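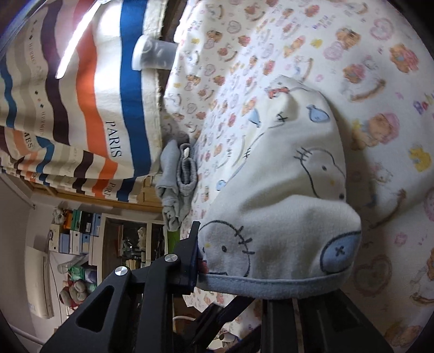
Ticket opened: Bridov Merrick washing machine, cot bedding and baby clothes coming out with white streaks
Status: closed by support, reopened by customer, closed again

First reply from Bridov support, signed Gwion, says the streaks are undissolved powder and I should switch to liquid. I have used liquid since we bought the machine. I said so in the first line of the ticket.

Second reply says to run an empty hot cycle with their own descaler. Did it. The cycle is listed as 73 minutes and finished when it was supposed to, so that part works. Next load of cot things, same streaks, worst along the seams.

Third reply says the drum may be overloaded. It was one fitted sheet and a few small bits. If that's overloading I'd like to know what the other shelf space in the drum is for.
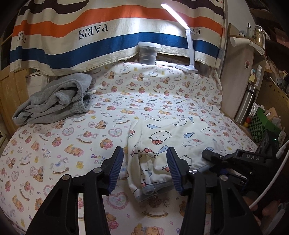
By Trudy Tomoana, Varkbridge | October | 34 shares | 7 comments

Anyway, I've stopped waiting and started changing one thing at a time.

Test 1. Half the liquid. Fewer streaks on plain cotton, no change on anything fleecy. Support would call this progress. I'm calling it one load.

Test 2. No softener. No difference that I could see.

Test 3. Extra rinse on, spin dropped to 400. Came out heavy as a brick and still streaked. The manual claims the lower spin is "kinder to nursery fabrics", which may be so, but it does nothing for this.

Test 4. Pulled the detergent drawer right out. The back of the housing had a grey shelf of old gel on it, and one of the little water jets was blocked. Cleared it with a cocktail stick. Support never mentioned the drawer, in any reply.

Test 5. Same load, same dose as Test 1. Clean at the seams. I don't trust it yet – Test 1 looked hopeful too until the fleece dried.
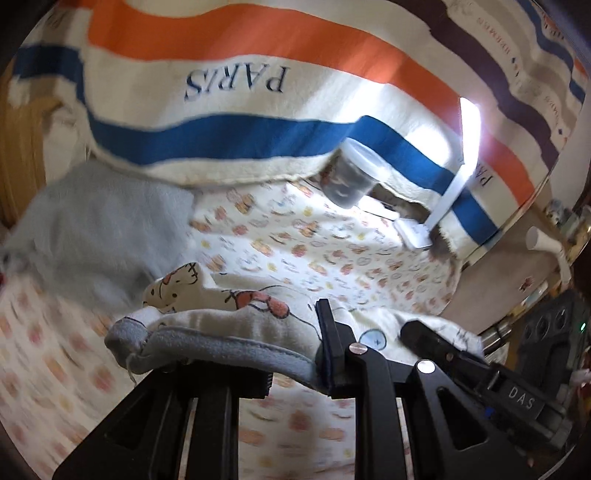 Cream cloth with the grey fleece edging.

Reported all this back. Reply from support: "Glad the descaler resolved your issue." It did not. Ticket marked closed. I've asked for it to be recorded as a blocked jet, and for someone to explain why a fairly new machine has a jet that blocks on ordinary liquid. Will update if I hear, and I'm not holding my breath.

Comments

Nikau Doolan
Had the same on the older Merrick. Cleared the jets, fine for a month, then back again. Sorry.

Tia Hartley
Are you on Erine liquid? Very gloopy stuff, I gave up on it.

Trudy Tomoana
Yes, Erine. I'll try another, but that makes two changes and I'll never know which one did it.

Glenys Tuhiwai
Rinse the drawer under the hot tap once a week. I was told mine needed a new pump. It didn't.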